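Discussion: How Readers Judge a Lighter Version of a Known Dish

In the previous section we described how the comments were collected from the recipe site Clusance. In this section we discuss what these comments tell us about the way people accept, or do not accept, a lighter version of a dish which they already know well. The material consists of 2,053 comments under eight recipes. In all of the recipes the cream, the butter or a part of the oil was replaced by something with less fat, mostly strained yogurt, blended white beans or vegetable stock.

We expected that taste would be the first subject of the comments, and for the desserts it was. For the soups and the baked vegetable dishes, however, the readers wrote first about texture. The word "thin" appeared again and again, and so did "watery" and "grainy". A reader could say in the same sentence that the soup tasted very good and that she would not cook it again. We believe this is important for authors of such recipes, who usually promise in the title that the taste is the same. The promise is perhaps correct, but it answers a question that the reader of a soup recipe did not ask.

The yogurt recipes show the problem most clearly. Yogurt separates when it is added to a boiling liquid, and experienced cooks know that it must be mixed with flour or egg yolk and warmed slowly with some of the hot soup. In our material only the recipe for lentil and spinach soup explained this step. It asked for 300 g of strained yogurt and gave the whole procedure in the third paragraph, after a long text about the author's summer kitchen. Many commenters had clearly gone directly to the ingredient list. They reported grains in the soup and some blamed the brand of the yogurt. When the author moved the warning up to the ingredient list, comments of this type became rare. We cannot prove that the change caused this, as the recipe was also visited less often after October.

Figure 2. Shallow incision with a red and orange interior in a suture practice pad, with robotic surgical instruments at both sides. 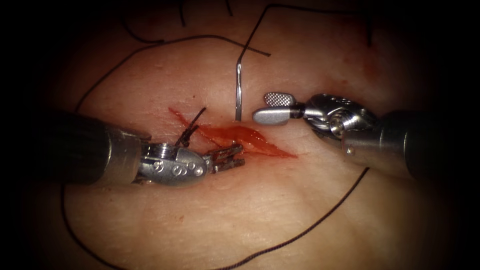 A second group of comments concerned the name of the dish. Readers were much more tolerant when the recipe had a name of its own. The white bean sauce was published under two names at different times, first as "light béchamel" and later as "white bean sauce for the oven". Under the first name people compared it with béchamel and found it heavy on the tongue and a little sweet. Under the second name hardly anyone mentioned béchamel, and the same sweetness was praised, especially with leeks. Nothing in the recipe itself was changed except the amount of nutmeg, which was made smaller. It would be too simple to conclude that a traditional name should always be avoided. People search for the dishes they miss, and a recipe that they cannot find will not help them either.

The coding of the comments was done by two readers, Nurhan Yurt and Erhan Kurtuluş, who worked separately and then compared their lists. They disagreed mostly on irony. A sentence such as "my husband asked for bread afterwards" can be a complaint about a small portion, or a compliment to a soup that one wants to finish with bread. In such cases the comment was given both codes. We also kept comments from people who had not cooked the recipe at all. They are often removed in studies of this kind, and we understand the reason, but a person who decides after reading that she will stay with cream has also made a judgment.

The cooking evenings in Greddale were planned as a check on the written comments. The participants prepared the lentil and spinach soup and the leek dish in the kitchen of the adult school, in small groups, and ate together at the end. They were allowed to season as they liked at the table. Almost all of them added something: lemon, black pepper, dried mint, or a spoon of Ateş, the hot pepper paste which is sold in the shop opposite the school. The written comments mention seasoning far less often. Either people at home do it without thinking it worth a comment, or the presence of the jars on the table invited them to do it. We did not test the soup without the jars, and we regret this now.

Fat carries aroma, and a dish from which it has been removed often needs more acid or more spice before it seems complete. This is well known in professional kitchens. The recipes in our material kept the salt and the spices at the level of the original dish, with the exception of the bean sauce. So a part of what readers called "diet taste" may have come from seasoning that was never adjusted. In Greddale the same complaint was heard before the lemon went round and seldom after it.

Some participants used the meal planner Rurulau to write down what they ate, and they asked for the values of each portion before the cooking began. For them the soup was already a success when it came under the number they had set for the evening. Their descriptions of taste were short and friendly. Those who did not use a planner wrote longer and more critical notes, and they also took second portions more often. We report this with caution, for the groups were small and people had chosen their own places.

The question of the second portion came up again in the talk after the last meal. Our own view was that a lighter soup which leads to a second bowl has lost much of its purpose, and we had written so in the first version of this section. 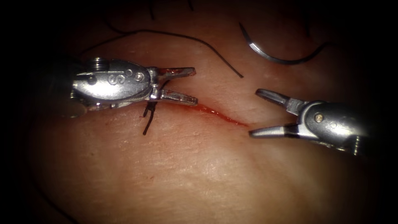 Barry Holroyd did not agree with this when he read that version. In his opinion a second bowl of lentils and spinach is a good dinner by any standard, and the comparison should be made with what people eat later in the evening if they stay hungry. He added that he had made the soup at home with cream and with yogurt, and that with the cream version he went to the cheese at ten o'clock all the same.

We have no data on what the participants ate after they went home, so the objection must stand. We have therefore removed the sentence on the purpose of the dish and kept only the observation. A food diary for the rest of the evening would be easy to add, and Remzi Demirtaş has prepared a short form for it on paper, with space for the hour, the food and a remark. It will be used when the leek dish is cooked again, this time with the lemon already in the sauce.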